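The evening shift at Bistum starts at 6 p.m., and for most of the past year its first task has been the same. An operator walks down the row of table-setting cells, reads the stop codes left by the day shift and decides which ones need a person.

Bistum prepares tableware settings for caterers and short-term rental kitchens. Plates, placemats, cutlery and small table items arrive washed and mixed, and leave as matched sets. Until last July the matching was done by hand at long benches. It is now split between people and gripper arms supplied by Pulberg, with scheduling software from Zokis deciding which order goes to which cell.

The arms are not fast. A trained packer working a familiar pattern can finish a setting well before a cell does. What the cells offer is steady output across a shift, and the plant's figures reflect that. In the month before the changeover the benches averaged 1,000 settings a day. The combined line now averages 1,891, with the same number of people on the payroll and longer running hours.

Most of the difficulty is in the gripping. A flat plate lying on a table gives two fingers very little to hold, and a fork has to be taken by the handle at an angle that leaves room to set it down again. Small rounded items are a separate problem. The fingers have to close on the sides at the right height, or the piece rolls or lifts unevenly. Bistum's operators spend much of their time adjusting approach heights and closing force for items of this kind.

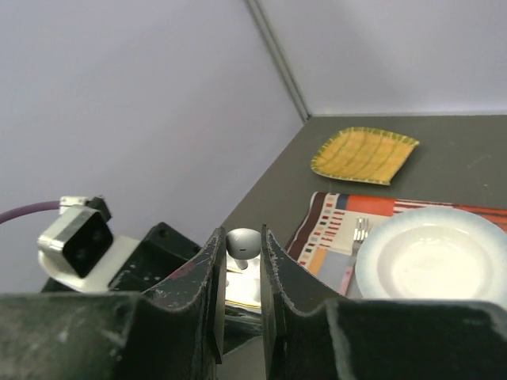 Packers who moved from the benches to the cells tend to describe the change in terms of attention, and one of them put it to the works council that the job used to tire her arms and now tires her eyes. She would not go back, she added, but she wanted the screen breaks written into the shift plan, and she wanted it understood that watching a machine is work.

The breaks were added. Each operator now rotates off the cells after 114 minutes, a figure that came out of the Zokis scheduling model and has stayed because it fits the delivery windows. Rotation means an hour at the inspection bench, where settings are checked by hand for chips, stains and wrong pairings.

Pay was the longer argument. Bench packers had been paid partly by piece, a system that makes no sense when an arm does the placing. Bistum moved everyone to an hourly rate with a skill supplement for those who can teach a new item to a cell. Some of the quickest packers earn slightly less than they did in their best months - a point that management concedes and has not resolved.

Teaching is the part of the job that has grown most. The item library held 1,039 entries at the last update, and every new pattern or handle shape means another session at the controls. An operator guides the arm to the piece, stores the grip and repeats the routine from several starting positions. Bang, the firm that maintains the cells, originally did this under contract. Its technicians now come in for mechanical faults and finger replacement, and the library belongs to the shift.

A second row of cells is planned for the space where the last two benches stand. The operators have asked to keep one of the benches for rush orders, and the layout drawing currently shows it next to the loading door.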